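The Linen Room is a horror film written and directed by Signe Hjaltested. It stars Flurina Imhof as a hotel laundress and Teodor Duda as the only guest who keeps asking for more towels. The film was shot at a disused spa hotel in Clorkamberg and released in July to small audiences, most of whom seem to have gone home and told someone. It is the first entry in what became, against the stated wishes of its director, a series of four.

Plot

Marta Czarnecka (Imhof) takes a winter job at the Hotel Kilia, a mountain spa with 123 rooms and, as far as she can tell, one guest. Her duties are simple. Each morning she collects the sheets from outside the occupied room, washes them, folds them and returns them before six. On her third day there are two sets of sheets in the corridor. By the end of the week there are 24, and the guest, Mr. Oller (Duda), insists that he sleeps perfectly well and has never once rumpled a bed.

The manager (Satish Rastogi) advises her to wash whatever she finds and to leave the ground-floor linen room locked. Marta does the first of these. Inside the linen room she finds shelves of bedding embroidered with the names of former employees, including a pillowcase with her own name half finished. She spends much of the second act trying to unpick the stitching, which grows back at night, and the remainder trying to leave the hotel, which does not have as many exits as it had when she arrived.

In the final sequence Mr. Oller reveals that he checked in as a laundryman some decades earlier and was promoted. Marta sets fire to the linen room. The last shot shows a new laundress arriving at the front desk, where Marta hands her a key and asks whether she irons.

Production

Hjaltested wrote the script while working nights at a hotel and has said that very little of it needed to be made up. Her first draft contained a monster, described over several pages as a large shape under a sheet. The shape was cut when the costume department pointed out that this was a ghost, and that people had seen one before.

Filming took place over one winter, with the crew sleeping in the rooms they were not using as sets. The heating worked on one floor only. Much of the visible breath in the film, praised in several reviews as an effective touch, was simply breath. Over 700 sheets were bought from a bankrupt supplier named Fitora, and the crew washed them so often that the original bright white gave way to the gray seen in the second half. 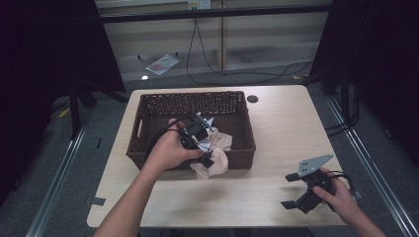

A woven wicker basket with a beige cloth draped over its front edge.

The cinematographer, Miłosz Lis, lit most of the corridor scenes with the hotel's own wall lamps and avoided close-ups until the stitching scene. He and Hjaltested disagreed about the color of the linen room, which he wanted green and she wanted white. It is green. Lis also supplied the hum heard throughout the film, a recording of his own refrigerator slowed down to half speed.

Reception

Reviews were generally warm, if puzzled. Critics admired Imhof's performance, particularly the long scene in which she folds a fitted sheet correctly on the first attempt, a moment regarded by some viewers as the film's one lapse in realism. Duda's Mr. Oller was singled out for his politeness. The most common complaint concerned the middle third, in which Marta does a great deal of laundry. Defenders of the film have replied that this is the point, and its critics have replied that they had understood the point by the second load.

Sequels

The Linen Room 2: Turndown Service replaced Hjaltested with Rastogi, who also returned as the manager despite his character having been folded into a cupboard. It moves the action to the sister hotel and adds the large shape under a sheet. The third film, Late Checkout, takes its premise from the number of a room, 3681, in a building with four floors. The fourth, Do Not Disturb, was assembled largely from unused corridor footage and is watched mainly by people who have already seen the other three. Imhof appears in it for nine seconds, carrying towels.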